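Okay, a thread about sleeping in a new place, which I have been bad at for nine months and am now slightly less bad at. Long one! Get a snack.

I moved 2,240 miles last December. New job, new city, new time zone, a car full of houseplants that mostly did not make it. I was ready for the job to be hard. I was ready to miss my friends. I had not given one thought to the nights.

First night in the apartment I lay there listening to the building. It's called Tredside, and it's the kind of place where every pipe has an opinion. There's a clank at eleven, a long hiss after that, and then a sort of knocking that goes on until you've decided it's a person, and then it stops.

My old place was on a bus route and I slept like a rock. So I figured noise doesn't bother me. Wrong! Noise I KNOW doesn't bother me. The number of times I got up in that first week to put my ear against a wall, in socks, at 3 am, like a detective...

There's apparently a name for this. People who study sleep call it the first-night effect – you sleep lighter in an unfamiliar room because part of your brain is keeping watch. Great, fine, thank you brain. But it's supposed to be the first NIGHT. I was on something like my fortieth.

So I did what everybody does, which is I started buying stuff.

Purchase one was blackout curtains. The bedroom faces Bashir Street and there's a streetlight right outside, very orange, very proud of itself. The curtains helped. They also meant I slept through my alarm twice because I had no idea it was morning, so now I leave a gap on the left side as wide as my hand.

Purchase two was a white noise machine. I hated it. I kept hearing music in it, like a radio in another apartment playing a song I almost knew. A few people have since told me they get this too. I gave it to my sister and she loves it, she takes it on trips.

Purchase three was a pillow. I'm not going to talk about the pillows. There were several. One of them smelled like a new shower curtain and lives in the trunk of my car.

Then the bed itself. I had been on a mattress on the floor because the movers lost a bag of bolts (still lost, if you're out there, bolts). I went down to Gistville, where all the furniture outlets are, and bought a Gasusholm frame marked down to $188 because it was a return. Getting it up the stairs took two people and one very short argument.

I will say that being off the floor made a bigger difference than anything else I bought. I don't know why. Drafts, maybe. Or it was just that a mattress on the floor says "you're leaving soon" and a bed says "you live here now."

Anyway, around then I stopped buying things for a while and started paying attention to what I was doing all evening. Embarrassing list incoming.

I was eating dinner at nine thirty because my stomach was still in the old time zone. I was calling people back home at ten because that's when they were free. I was answering those calls in bed, laptop open, all the lights on. Then I'd hang up, turn off the lamp and be shocked that I was awake.

The phone calls were the hard one. I didn't want fewer of them. What I did was move them to the kitchen. I sit on the counter, which I'm too old for, and when we hang up I have to physically walk somewhere else to go to bed. It's nine steps. It helps so much.

Dinner I moved half an hour earlier every week until it was normal. Boring but it worked.

The other one was weekends. I'd sleep in until eleven to make up for the bad week and then lie awake on the last night of it, staring at the gap in the curtain. Now I get up within an hour of my work time no matter what. I complained about this to everyone I know and I'm still complaining. But yeah. It works.

Also naps. I was taking a "quick rest" after work on the couch and waking up at seven with a seam printed on my face. If I'm dying, I go outside and walk to the end of Bashir Street and back. There's a bench at the far end and a very fat orange cat who hangs out under it. We're not friends yet. It's a project.

Some things that did nothing for me, in case you're about to spend money: lavender anything, a weighted blanket (I felt like I'd been filed), cherry juice, that breathing pattern where you count and hold, because I get competitive about it.

Some things that did a little: reading on paper, a fan in the summer pointed at the wall and not at me, keeping a notepad by the bed so that when I remember at midnight that I never called the dentist I can write DENTIST and let it go. My notepad is a very strange document. One page just says "oil??"

Okay, bedding. People have asked me about sheets more than any other part of this, so here's where I ended up.

I thought thread count was a score, like in a video game, and you wanted the biggest one. I bought some very high number sheets and they were slippery and hot and I woke up every night at four with my feet out the side.

My mom told me on the phone to get plain cotton percale, 200 thread count, and wash it a bunch of times before deciding. She was so smug. She was so right. They feel like the sheets at my grandma's house, a little crisp, a little cool when you first get in.

The size thing matters too. My fitted sheet used to pop off one corner in the night and I'd wake up holding it like a cape. If your mattress is thick, measure how deep it is before you order! The listing will say what depth the pocket is, usually down at the bottom where you stopped reading.

I went back and forth on the top sheet. My roommate from years ago thought they were pointless and I picked that up from her and never questioned it. Then this summer was so hot that a top sheet was the only thing I could stand, and now I'm a top sheet person. I contain multitudes and a flat sheet.

I change everything once a week, same day, first thing in the morning while the coffee's going. If I leave it until evening then at ten at night I find a bare mattress and a damp pile in the dryer and I want to cry. (The dryers at Tredside take two rounds to do anything. Budget your quarters.)

And I make the bed every day now, which teenage me would find so disappointing. It's not neat. I pull things up and flatten the worst of it. I like walking in at night and seeing that somebody was expecting me.

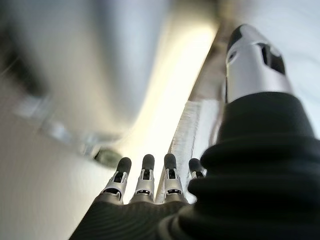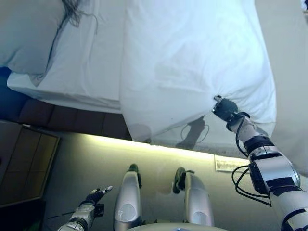
One person who wrote to me after my last sleep post swears the whole answer is to spend a night away as soon as you can, because when you come back, the new place is suddenly the place you came back TO. I thought that was a bit cute. Then I went to a wedding for the weekend, slept horribly in a hotel, and on the drive home I caught myself thinking about my own pillow. So, point taken.

I'm not cured or anything. Last week I was up until two over an email I'd already sent. The pipe still does its eleven o'clock clank, but now if it's late I kind of wonder what's keeping it.

If you just moved and you're reading this at some awful hour: it took me way longer than I thought it should, and I spent a lot of it thinking I'd picked the wrong city. I think I was mostly just tired. I'd hold off on any big decisions until you've had a week of okay sleep. Not great sleep! Okay sleep.

Things I'd do first, if I had it to do over: get the bed off the floor, cover the streetlight, eat at a normal time, take the calls in another room. Everything after that can wait for payday.

Muting this now because I'm supposed to be off my phone at nine thirty and it is very much not nine thirty. Tell me what worked for you, I'll read it all tomorrow on the bench with the cat.

Posted 18 September 2021

Comments

The radio in the white noise!! I have been hearing a baseball game in my box fan for years and my husband thinks I'm making it up. Sending him this.

Counterpoint on the weighted blanket, mine changed my life, but I did have to go down a size from what the chart said. The first one was way too heavy and I felt stuck.

How many washes before the percale got good? Mine still sound like a paper bag when I roll over.

I moved for work in the spring and I'm on the floor mattress stage right now. Going to look at frames this weekend. Thanks for the push.

Please post the cat.

Contact | Copyright 2021, all posts belong to their author | Back to top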